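ok so I finally have a free evening and I want to talk about salt on Europa. Or really about one spectrum, which has eaten my whole summer. Thread, probably a long one, sorry in advance to people who follow me for the bread.

Quick background if you're new. Europa is a moon of Jupiter, a bit smaller than ours, covered in ice, with what is very likely a salty ocean underneath. We can't get at the ocean. What we can do is look at the sunlight bouncing off the ice and ask what's mixed in with it.

Every material eats certain colors of light, mostly in the infrared where our eyes are no help. Plain water ice eats its colors in a nice tidy shape. On parts of Europa that shape is lopsided and smeared, and people have been arguing about what's doing the smearing since I was in middle school.

The usual suspects are salts with water locked up in them, sulfuric acid with water locked up in it, or both. The annoying part is that they look a LOT alike. You can fit the same smear with several different recipes and every recipe has its fans.

My little corner of this is the lab side. We make fake Europa ice, get it very cold, pump the air out and take its spectrum. Then we compare. That's the job! It's mostly waiting for things to get cold.

In August we ran 19 samples. I'd planned on more but the chamber (which we call Litmont, after the street the previous lab was on, long story) sprang a leak at one of the seals and I lost a good chunk of the month with a wrench in my hand.

Of the 19, there were 11 I would show to another adult. The rest had frost on the window, or cracked, or in one case slid slowly down the cold plate while I was at lunch, so I have a lovely spectrum of bare metal.

Somebody asked last time why we don't just freeze salty water in a regular freezer and call it a day. You can try! You get a cloudy lump where the salt has been pushed into little pockets. How fast you freeze it changes where the salt ends up, and where the salt ends up changes the spectrum.

Which is the thing I wanted to get to. Same brine, same amount of salt, frozen fast or frozen slow, and the curves don't match. I knew they wouldn't match perfectly. I did not expect to be able to see it from across the room.

Fast-frozen, the salt seems to stay spread out in a kind of glass, and the features come out broad and soft. Slow-frozen, you get proper crystals and the features sharpen up. So if you only have the slow-frozen version in your library, and the real surface froze fast, you'll go hunting for the wrong ingredient.

And we don't know how fast the real surface froze! Did brine ooze up through a crack and sit there? Did it get sprayed out and freeze in flight? Did it freeze slowly way down deep and get shoved up later? Each of those is a different sample on my bench.

Then there's radiation, which I have been carefully not mentioning. Europa gets absolutely hammered by particles trapped in Jupiter's magnetic field. That breaks up molecules at the surface, makes new ones, knocks crystals back into a mess. So even a slow-frozen salt might look fast-frozen after long enough out there. Ugh.

Our irradiation runs happen at another facility because we don't have a beam. We send samples out, cold, in a shipping flask made by a company called Tultis that I have complicated feelings about. It works great. The lid needs two people and one of them has to be tall.

We got 3 irradiated samples back that survived the trip. That is not enough to say anything in public, so naturally I'm saying it in public: the sharp features did get softer in all 3. Please don't cite a thread.

Someone's going to ask about the brown stuff in the cracks. I know! Everyone loves the brown stuff. Salt by itself is white, but zap it and it can pick up color, yellow or brownish depending on which salt. That's one idea. Sulfur from Io drifting over and getting stuck is another. I'd bet on a mix but I've lost bets before.

The fitting code, for those who asked, is called Udance and it's homemade. It takes a library of lab curves and tries combinations until the total looks like the moon. The danger is that with enough curves in the library it'll match anything. I once gave it a spectrum of my own coffee mug and it told me, with great confidence, epsomite.

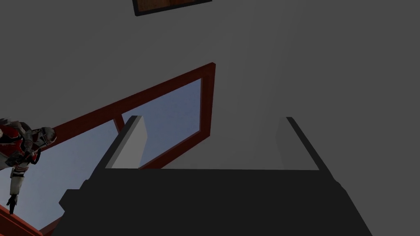
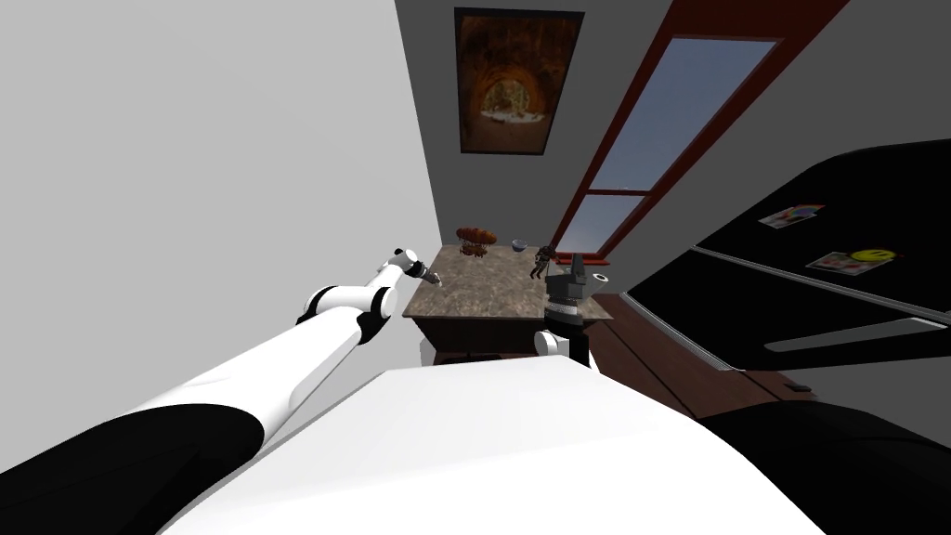

So the new rule is that we hold curves back. Fit with half the library, then see whether the other half does any better. If two very different recipes fit equally well, we write down both and go home. It's less exciting but I sleep better.

Replying to a couple of things at once: no, none of this tells you about life. Salt type does tell you something about what the water has been touching, though. A rocky seafloor that reacts with the water leaves a different mix than one that mostly sits there. That's why I care, apart from stubbornness.

And yes, grain size matters too. Crush the same ice finer and the dips get shallower. We sieve everything cold, inside a box full of dry nitrogen, wearing gloves that make you feel like you're handling sand with oven mitts. I dropped a sieve in there and had to fish it out with a spoon taped to a ruler.

The comparison spectra we're using come from the Mthembu set, which has much better coverage on the trailing side than the leading side. The trailing side is where most of the radiation and Io junk lands, so it's the messiest place to start. I'd much prefer to begin with the leading side, where there's some hope of seeing the moon's own salt.

Plan for the next stretch is to redo the slow-frozen batch with a thermometer actually inside the ice this time and not just on the plate under it. I think the top of the sample runs warmer than I've been writing down — maybe only a little, but warm enough to matter for the magnesium ones.

If anybody has a trick for keeping frost off a sapphire window without heating it, my replies are open. We've tried the obvious dry purge and it buys us almost 3 hours before the haze creeps in from the edges.

Chamber's pumping down overnight. I'll add the plots to this thread once I've fixed the axis labels, which currently say "microns" on both sides.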